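How to Put Together a Plastic Shelf Unit with Push-In Legs

By Yara Semaan
May
8 comments | 69 shares

Push-in shelf units need no screws, but they do need to go together in the right order. Mine stands in the pantry and holds canned goods and a bag of rice. Yours may differ a little in the shape of the sockets, so keep the leaflet handy.

Clear a table first. Put a cloth over it if you care about the top, and lay one shelf flat with the open ends of the corner sockets facing up. Run a finger around the inside of each socket. Trim off any leftover bits of plastic with a small knife.

Sort the legs next. On my unit they are 600 mm long and one end is slightly narrower. The narrow end goes in the socket. Hold the shelf near the corner you are working on and bring the leg over upright. If it goes in at an angle it will jam, and then you have to twist it back out. 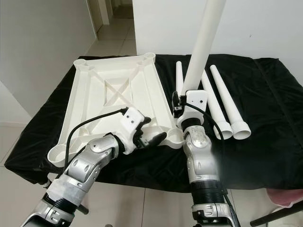 Gunhild Norðdahl wrote in to say that she starts all four legs by hand before pushing any of them home, and that her shelves stopped rocking once she did it that way. Hers is an older unit with tighter sockets – a little dish soap on the leg ends helped.

I do it her way now. With all four legs started, press each one down a bit at a time, going around the corners. Use a rubber mallet if you need one, with a folded towel over the end of the leg. A steel hammer will split the tube.

Set the second shelf on top and line up the sockets. Start one long side, then the other. Press down over the corners, never in the middle of the shelf.

Move the unit to its place before loading it. Put the heavy things on the bottom shelf and check for wobble. If one corner sits high, that leg is not all the way in.

We use cookies to improve your visit. Accept | Settings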